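Kitchen Station Episodes: README and Data Card
Version 3, updated in April 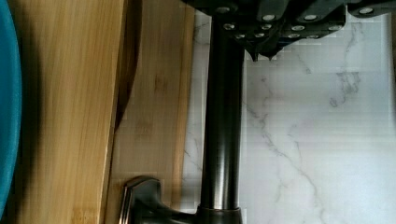
The episodes come from the break kitchens and demo kitchens at Prarker, a company that cleans and resets kitchens in serviced offices. Prarker began using robot arms for part of the reset work, and the recordings were kept so that the control software could be trained on ordinary shifts. This file covers what is in the release, how it was collected, and what changed for the cleaning crew along the way.

Contents

episodes/ One folder per recording, with wrist video, joint positions and gripper state
tasks.csv Task name, station number and outcome for each episode
notes/ Shift notes typed by the attendants, lightly edited
splits/ Train, validation and test lists
CHANGES.txt What moved between versions

The release has some 3000 episodes from 16 stations. Tasks fall into 7 groups: faucet, counter wipe, board and tray handling, cup return, drawer, dishwasher rack, and bin liner. Faucet episodes include reaching for the spout, moving the lever and backing away. Counter episodes often start from the same arm position as faucet episodes, so check tasks.csv before sorting by first frame.

How the work is divided

Before the arms came in, one attendant did a full reset alone and walked between floors. Now the attendant opens the station, clears glass and knives by hand, starts the arm from the wall panel and stays in the room for the first pass. After that they may leave for the next station if the panel shows green. Anything greasy or broken is still done by hand.

The job title changed from cleaner to station attendant, and the pay grade went up one step. Total hours stayed the same. The early shift now starts at 6:30 a.m. instead of 5, which most of the crew had asked for. The complaints in the notes are mainly about waiting: an arm that stops halfway has to be cleared before anyone can use the sink, and in the first weeks that took longer than washing up. Attendants also asked for a way to mark a bad run without filling in a form. They got a single button, and the "flagged" column in tasks.csv comes from it.

Consent and privacy

Attendants agreed in writing to the use of their notes. Episodes with a face or badge in view were removed. Recordings are not used to rate staff, and the license carries that condition over to anyone who uses the data.

Known problems

Dark metal fixtures against pale stone give strong reflections, and depth estimates there are poor.
Wrist video is compressed. Expect blocks along high-contrast edges.
Stations fitted by Kuhlmann have a different mount height from those fitted by Bosico. Use the station table to correct for it.
Night shifts are underrepresented.
The flag button was added in version 2. A blank in that column for older episodes means unknown.

License

Research and internal training use only. Commercial use needs written permission from Prarker. Please cite the release as "Kitchen Station Episodes, version 3". The loader scripts are kept separately under the name Luser and have their own license file.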